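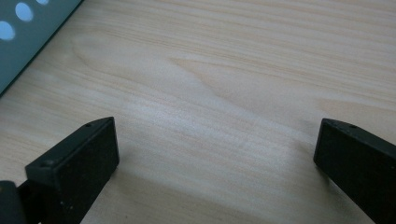
图3-1 张开的两指夹爪与浅色木质台面，两指之间未夹持任何物体。

第3章 空夹：夹爪以为自己夹住了

学习本章之前，读者应已掌握第2章中夹爪行程、夹持力与到位信号的基本概念。还没掌握的读者也可以往下读，只是读到3.3节时多半要翻回去。

3.1 一个安静的故障

机器人出事故，大家首先想到的是撞机、甩件、急停拍下去以后满屋子的人面面相觑。这类故障有个优点，就是谁都看得见。本章要讲的故障没有这个优点。它发生时没有声音，没有报警，指示灯绿得十分健康，节拍甚至比平时还漂亮一点，毕竟空着手走路总是快些。

我们把它叫作“空夹”：夹爪执行了闭合动作，控制程序判定夹持成功，随后的搬运、放置、计数一步不少，而两指之间从头到尾什么也没有。

请再看一眼图3-1。两根手指张开着，中间只有木纹。人看一眼就知道这里没有工件，可控制器未必看得见。多数系统里，控制器对世界的了解只有几个数：手指开度、电机电流、一两个开关量。拿这几个数去猜手里有没有东西，好比戴着厚手套在口袋里摸硬币，摸久了，什么都像硬币。

3.2 案例：Sarmiento 车间的夜班

Sarmiento 车间有一条小型装配线，负责把垫块从料盘搬到定位座上。线上的调度软件叫 Worklow，夹爪控制模块是 Skirkum，两者通过一个布尔量交流感情：夹住了，或者没夹住。

十一月的一个夜班，供料工位的料盘放偏了。偏得不多，白天的人走过去大概会顺手推正，可惜夜里没有人走过去。夹爪下降，闭合，抬起，转身，松开，再回来。Skirkum 每次都报告“夹住了”，Worklow 每次都礼貌地把产量加一。

清晨接班的工程师 Edgardo Panganiban 先看报表，发现夜班产量创了纪录，心情不错。然后他去看成品箱，心情就没有那么好了。箱里的垫块只够装到料盘放偏之前的那一刻，其余的都整整齐齐躺在料盘里，一块没动。他在交班记录上写了一句话，后来被贴在车间的公告板上：

“昨夜搬运空气若干，质量合格。”

说质量合格也不算冤枉它。下游工位的检测程序只检查定位座上有没有划伤，空的定位座当然没有划伤。

3.3 “夹住了”是怎么算出来的

事后查看 Skirkum 的参数，判定逻辑只有一条：闭合指令发出后，如果电机电流超过阈值，就认为手指碰到了工件。

这条逻辑在调试时工作得很好。调试时手指每次都碰到了工件，任何逻辑都会工作得很好。问题在于，手指闭合到底时会彼此相碰，相碰同样使电流上升。对电流来说，一块垫块和另一根手指没有区别，都是“有东西顶着我”。

于是判据实际测量的是“手指停下来了”，程序却把它读成“手指夹着工件停下来了”。多出来的那几个字，全靠程序员的善意补上。

稍好一点的做法是同时看开度。设工件名义宽度为 w，闭合停止后的实测开度为 d，允许偏差为 e，则应满足：

|d − w| ≤ e 且 I > I₀

其中 I 为电机电流，I₀ 为接触阈值。两指直接相碰时 d 接近零，只要 w 明显大于 e，空夹便会被识别出来。如果工件薄得像一张纸，这个办法就失灵了，需要另想出路，见3.6节。

有人会问，这么简单的条件，当初为什么没写？车间的变更记录给出了答案。开度条件原本是有的，允许偏差设为2毫米。后来换了一批尺寸偏大的垫块，夹爪频频报错停机，有人把偏差改成了5毫米；再后来又停机，改成了8毫米。垫块本身的宽度恰好也是8毫米。到了这一步，开度为零也算合格，条件还在，只是什么都不再反对。又过了一阵，有人清理代码，觉得这个判断永远为真，十分多余，便把它删了。从代码整洁的角度看，他没有做错。

3.4 为什么它属于安全问题

读到这里，有的读者会认为空夹顶多浪费一夜电费，放在讲安全的一章里有些小题大做。我们请他考虑下面的情形。

其一，工件没有被夹住，也可能是夹住以后又掉了。控制器若分不清手里有没有东西，自然也分不清东西是什么时候离手的。落下的工件会留在机器人的运动路径上，下一个循环迟早要与它见面。

其二，空夹让人失去对信号的信任。Sarmiento 车间在改完程序后的一段时间里，操作员每隔一会儿就打开防护门，伸头看看手指之间到底有没有垫块。门上的联锁会停机，停机影响节拍，于是很快有人发现联锁开关可以用一小块磁铁糊弄过去。从一个错误的布尔量到一个被短接的联锁，中间只隔着几天的烦躁。

第二种情形写风险评估时最容易漏掉，表格里一般没有“烦躁”这一栏。

3.5 改造方案及其新毛病

Panganiban 提出的改造分两步。第一步恢复开度判据，并把允许偏差的修改权限从操作员界面移走，想改的人须填写一张单子。单子不长，但要求写明理由，此后修改次数锐减。第二步在放置工位加装一只 Flanley 光电开关，松爪之后检查定位座上是否真的多了一块垫块。

方案上线当天，生产线停了一上午。光电开关认为定位座上始终有工件，无论放没放。检查发现，开关正对着一块反光的护板，它看见的是自己的光。调整安装角度之后恢复正常。

这段插曲值得记下来。新加的传感器与旧的判据犯了同一种错误：输出“有”的时候，谁也没有验证过它能不能输出“无”。所以本书要求，凡检测“有无”的环节，验收时必须把“无”的情况也跑一遍，而且要先跑。让夹爪在空台面上闭合，看系统是否报错；不报错，后面的测试就不必急着做了。

3.6 本章安排

3.7节讨论电流、开度与指面压力三种判据的误判来源，并给出阈值整定的步骤。3.8节讲薄工件和软工件，它们对上述公式都不太客气。3.9节介绍夹持过程中的滑脱检测，即东西本来在手里、后来不在了的情形。3.10节回到联锁与防护门，讨论怎样设计一套让人懒得去糊弄的联锁。

做实验的读者请注意，夹爪上电期间手不得进入两指之间，试空夹时也一样。夹爪分不清垫块和手指，上文已经说得够多了。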